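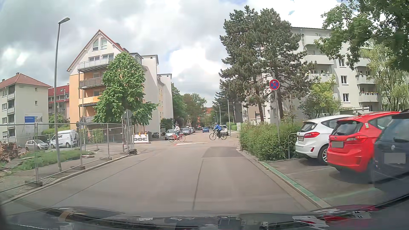
Figure 2. Mesh fencing along the kerb on the approach to a junction, with a barrier and two warning lamps at the corner.

Home Journal Current issue Past issues For authors Contact

4. The fence as a resident

4.1 What a temporary fence does to a corner

The literature on street works is mostly interested in the hole. It asks how deep the hole is, who dug it, and whether the gas company and the water company could be persuaded to dig it together. Far less has been written about the fence that goes round the hole, although the fence arrives first, leaves last and takes up a good deal more of the street. This section deals with the fence.

Our survey covered 18 junctions in the Grello and Humevach districts, all of them residential and all with fencing placed at or near a corner. Each was visited at least twice. The type in Figure 2 is the usual one: mesh panels on posts, the posts held by bases set out along the kerb, the run ending at a black and white barrier. The block bases are meant to be lifted away by two people in an afternoon. In Humevach the longest-standing set had been in position for 30 months, and had been resurfaced around.

Three kinds of street user meet the fence. People on foot meet it as a wall. Drivers meet it as something to be kept off the paintwork, and park accordingly. People on bicycles meet it as a question of what is behind it, and this third group is where most of our material comes from.

4.2 Crossing behaviour

Mesh can be seen through, and the permit guidance in both districts leans heavily on the fact. We would add that it can be seen through best by somebody standing square to it. Looked at along its length, as it is by anyone riding up beside it, a run of panels closes like a blind, and whatever is coming out of the side street arrives in slices. Lundgren and Joseph (the Barkum study) called this the louvre effect, and measured it with a patience we can only admire.

Cyclists in our sample dealt with it in one of two ways. Some sat up. An upright rider gains a little height and a longer look at the junction, at the cost of speed, and can stop without much drama. Others leaned forward and got the crossing over with. Both postures can be found at the same corner at the same moment, as in Figure 2, where the rider on the red bicycle is upright and the one on the black bicycle is well down over the bars. We do not read anything into the colour of the bicycles, although one reviewer of an earlier draft encouraged us to.

Interviews suggest that riders choose a posture by habit and defend it afterwards as policy. "I always sit up at that one," said a respondent in Grello, who was observed on both visits not sitting up at that one.

4.3 What collects behind it

Ground inside a fence belongs, for as long as the fence stands, to no one who owns a lawnmower. Grass and weeds come up first, and do best round the foot of anything fixed, such as a street lamp. Then things are put down. The strip in Figure 2 has reached a fairly advanced stage, with a heap of roots and branches and grey planks or pallets beneath it. Contractors we spoke to described such heaps as "materials". Neighbours had other words, which Carretero collected and which we have left in the appendix.

It would be unfair to call these strips neglected. Several were in steady use. At one Grello corner the enclosed verge had been adopted for spare bases, at another for a sofa, and at a third the fence enclosed a second, older fence.

4.4 Permits

A fence needs a permit, and the permit has an end date. Aydoğan went through 1618 permit records from the two districts and found that the end date is the part most often renewed. Extensions are requested by form, and the form has a box for the reason. The commonest entry is "ongoing". Sastry (the permit software in both districts) accepts this without comment, and also accepts a blank.

None of the offices we visited kept a record of fences taken away. When Fernandes asked in July how a finished site was known to be finished, she was told that somebody would ring. We return to this telephone call in Section 5, where we try to establish who makes it.

We use cookies to remember your settings and to count visits to this page. Accept all Manage choices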